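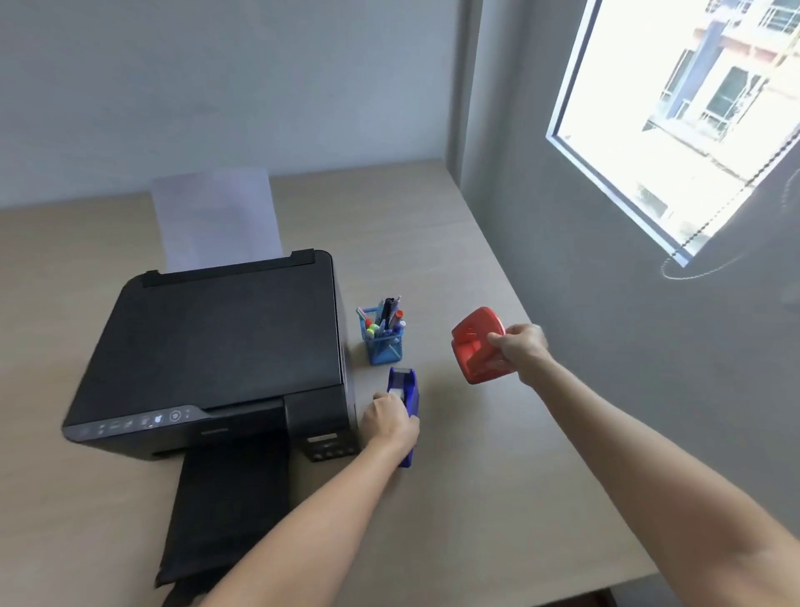
写真:Ikby机上調査(2021年2月、Grirkuvside)

4. プリンタ周辺における文具の配置と再配置

4.1 対象と記述の単位

前章では引き出しと棚を含む収納全体を扱った。本章では範囲を天板の上面に限定し、据え置き型プリンタを伴う机で文具がどこに戻されるかを検討する。対象はGrirkuvsideおよびLunditzの2地区で記録した30台の机である。いずれも壁に接して置かれ、天板上にプリンタと卓上用のペン立てを備える。片付けの開始から終了までを1回とし、459回分の記録を得た。そこから抽出した文具の移動は2,590件である。

移動は、手が物品に触れて天板または他の物品の上から離した時点を始点、再び置いて手を離した時点を終点とする。持ち上げた後に同じ位置へ戻した場合も1件として扱った。同時に複数の筆記具を握った場合は、終点が一致するかぎり1件にまとめ、把持本数を別欄に記入した。両手がそれぞれ異なる物品を持つ場合は左右を分け、始点の早いほうを先に並べている。例えばテープカッターとパンチを左右の手に1点ずつ持つ状態では、2件の移動が並行しているとみなす。

物品の分類には、筆記具、蛍光ペン、テープカッター、パンチ、ファイル類などからなる9区分を用いた。筆記具と蛍光ペンを分けたのは予備調査の結果による。両者は同じペン立てに収められることが多いが、取り出された後に置かれる場所の傾向が異なっていた。分類の手順はBråten方式の第2版に準拠し、区分名のみ本調査に合わせて改めた。

4.2 天板の区画

天板はプリンタの筐体を基準として、左側、右側、前方、上面の四つの区画に分けた。排紙トレイは引き出した状態で前方の区画に含める。後部の給紙口と用紙支えは背面とし、文具の置き場としては集計しない。プリンタが壁に対して斜めに据えられている机では、区画の境界も筐体の辺に合わせて回転させた。壁を基準にした場合と比べると、前方と左側の境界に置かれた物品の帰属が変わる。この差が生じた机については付表に両方の値を示した。

ペン立ては30台すべてで右側または左側の区画にあり、前方に置かれた例はない。右側に置く机が多数を占めた。利き手との対応は調べたが、左手を主に使う利用者が少なく、検定は行わなかった。ペン立ての材質はメッシュ状のもの、不透明な樹脂のもの、紙製のものが混在する。メッシュ状のものでは側面から内容物がある程度見えるため、挿入前に手を止める時間が短いと予想したが、記録上は内容物の密度による差のほうが大きかった。

4.3 筆記具の挿入

ペン立てへの移動は、接近、保持、挿入の3段階に分けて符号化した。保持とは、筆記具を開口部の上またはその近傍に掲げ、まだ縁より下に入れていない状態を指す。図4に保持の段階の例を示す。複数本を一度に扱う場合、軸の向きをそろえる動作はこの段階に含める。 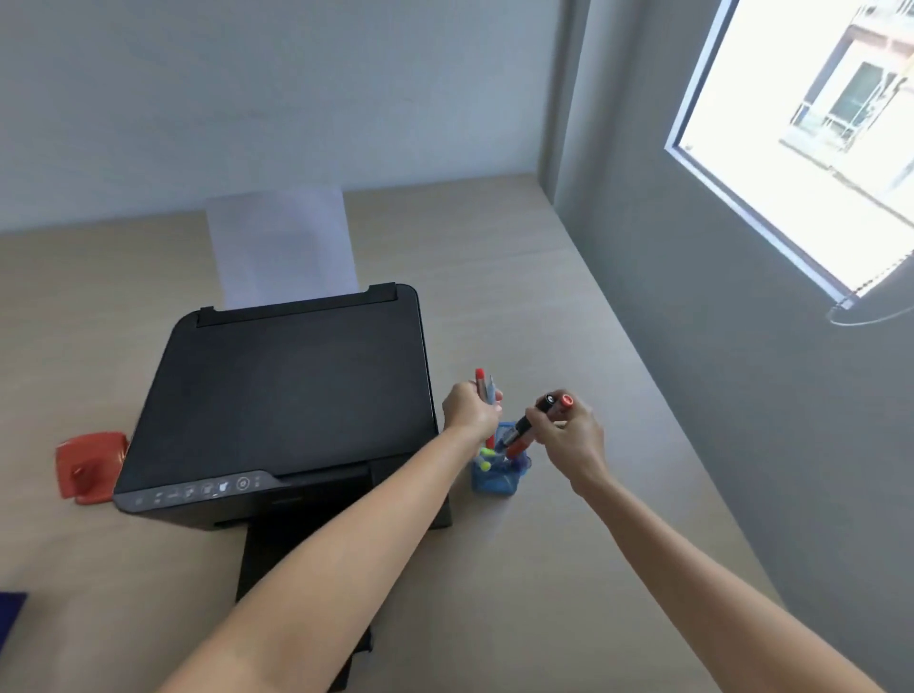 図4 保持段階の例。左手に筆記具2本を立てて持ち、ペン立ての上方に掲げる。

保持の長さは把持本数とともに増す傾向にあった。ただし、把持した筆記具の太さが近い場合には増加がほとんど認められない。キャップ式とノック式を混ぜて持った場合は、挿入の直前に一方を持ち替える例が目立つ。持ち替えが生じた移動では、もう一方の手が筆記具の下端に添えられることが多く、この手は直前まで別の物品を扱っていない。逆に、もう一方の手がふさがっているときは、把持した筆記具の一部をいったん天板に戻し、残りを先に挿入する例がみられた。この場合、戻された筆記具の移動は別の1件として数えている。

ペン立ての内容量も影響する。空に近いペン立てでは、挿入後に軸が傾き、開口部の隅に寄る。内容物が増えると軸は立つが、既にある筆記具の間に隙間を探す動作が加わる。両者の中間に、保持が最も短くなる範囲がある。この範囲は容器の寸法に依存するため、本数で示すことは避け、開口面積に対する占有率で整理した。値は付表2に掲げる。

4.4 排紙トレイ上の一時置き

片付けの途中で最も出入りの多かった区画は前方であり、その大半を排紙トレイが占める。トレイは平坦で縁が低く、天板よりわずかに手前に張り出す机もある。印刷が行われていない間、利用者はこの面を天板の延長として扱う。置かれる物品は蛍光ペンと筆記具が中心で、パンチやテープカッターのように高さと重さのある物品は少ない。後者は筐体の側面に寄せて置かれる傾向が強く、左側の区画に集まった。

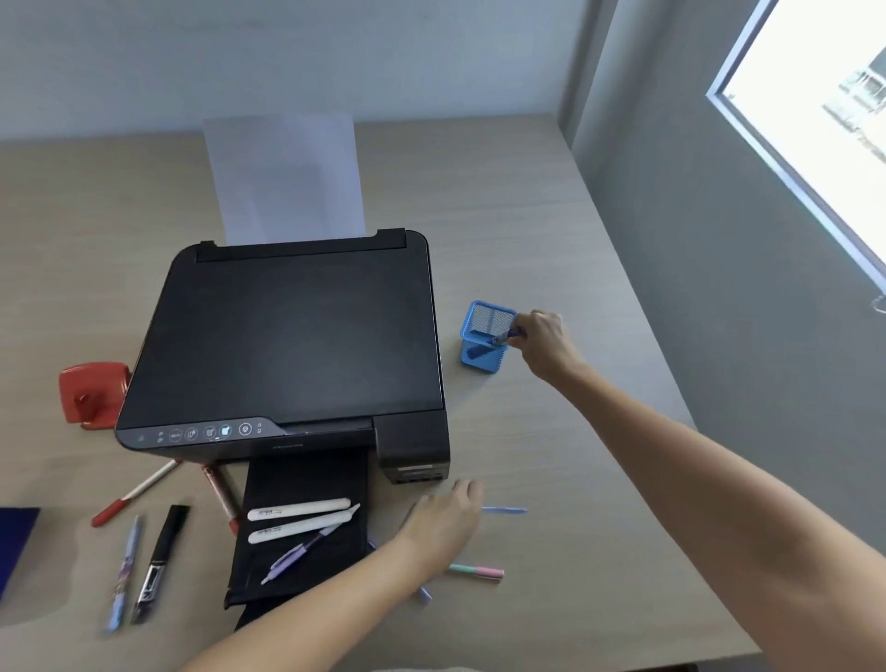 一時置きの解消には一定の順序が認められた。まず天板上の筆記具がペン立てに戻され、トレイ上のものは後に残る場合と、トレイから先に空にする場合とがある。前者は30台のうち多数の机で優勢であった。後者は、給紙口に用紙が入ったままの机で相対的に多い。用紙の有無が順序に直接作用するのか、印刷の予定という別の要因を反映しているのかは、今回の記録からは区別できない。机ごとの回数にも偏りがあるため、この点の解釈には慎重を要する。

トレイ上の向きについても触れておく。同じ種類の蛍光ペンは互いに平行に近い角度で置かれやすく、種類の異なる筆記具が加わると交差が増える。平行に置かれた組は一度にまとめて把持される割合が高い。交差した組は1本ずつ取り上げられる。したがって、前節で述べた把持本数の分布は、挿入側の条件に加えて、置かれた時点の角度にも左右されると考えられる。

4.5 大型の文具とファイル類

パンチとテープカッターは、片付けの終わりに位置が定まる物品である。筆記具の移動が続く間はプリンタの側面に接して置かれ、最後に短い距離だけ動かされる。終点が始点と同じ区画に収まる移動の割合は、9区分の中でこの2区分が最も高い。筐体との間に隙間を残さない置き方が多く、側面が事実上の仕切りとして使われている。なお、パンチを持ち上げたまま他方の手でテープカッターの位置を直す動作は、両者を入れ替える際に生じやすい。

ファイル類は天板の左端に寄せて置かれることが多く、片付けの間に動かされない記録も少なくなかった。天板の縁から張り出した状態のものは、張り出しの有無のみを記入し、長さは測っていない。Lunditz地区では奥行きの浅い天板が多く、張り出しの記録が同地区に偏る。地区間の比較を行う際には、物品の配置の差と家具の寸法の差を分ける必要がある。

以上の区画別の集計は、片付けの終了時点の配置に基づく。途中の配置を含めた時系列の分析は次章で行い、前方の区画が空になる時刻と、ペン立ての占有率が上限に達する時刻との関係を検討する。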